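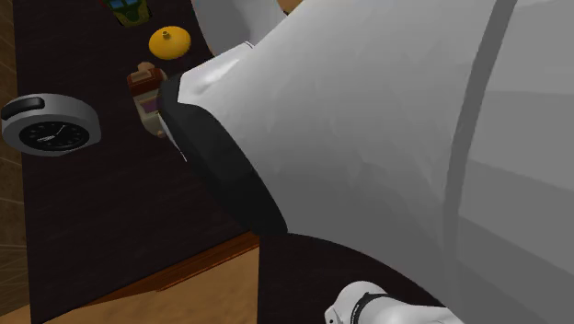 *Robot arm, close up (render)*

# Questions I get a lot

**Who runs this blog?**

Me, Wanpen Klinhom! I read mostly war memoirs and small-town romance, which my sister says is the strangest bookshelf in the family. Chutima Petchrat fills in when I'm traveling, and you'll see her initials at the bottom of her posts.

**Will you review my book?**

Maybe! Send me the blurb and the first chapter and I'll tell you if it sounds like my kind of thing. I have 18 books waiting on the pile right now, so please be patient with me. If you haven't heard back by the end of January, go ahead and nudge me (I lose emails, it's a known problem).

**Do you take self-published books?**

Yes, all the time. The Khunthong trilogy was self-published when I first read it, and I've pushed it on everybody I know. The second one is still my favorite — the chapter with the letters had me crying on a bus. Trondbridge has picked it up now, so the new editions have different covers and, I'm sorry to say, a much worse map.

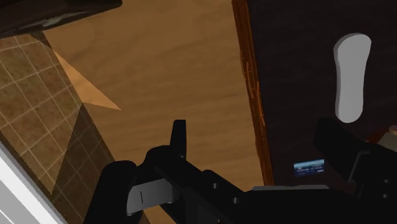

The old covers do turn up used if you're stubborn about it. Mine came from a library sale with somebody's grocery list tucked in chapter four.

**Paper or ebook?**

Either one. For memoirs I like paper, so I can flip back to the maps and the list of names when I get my lieutenants mixed up. Ebooks should be EPUB, please.

**Do you give stars?**

I used to, and then I gave a perfectly good romance three stars because I had a cold. These days I just write what I thought.

**Why didn't you finish my favorite?**

I give every book 20 pages, more if the writing is good and the plot is just slow. After that I let it go. You're welcome to argue with me in the comments, Tassanee Duangkaew does it every week and she has changed my mind twice.

**Can I quote your review on my cover?**

Sure, just quote the whole sentence and use my full name. And send me a picture when it's printed, I love seeing those!

*Page last updated 17/04/2019*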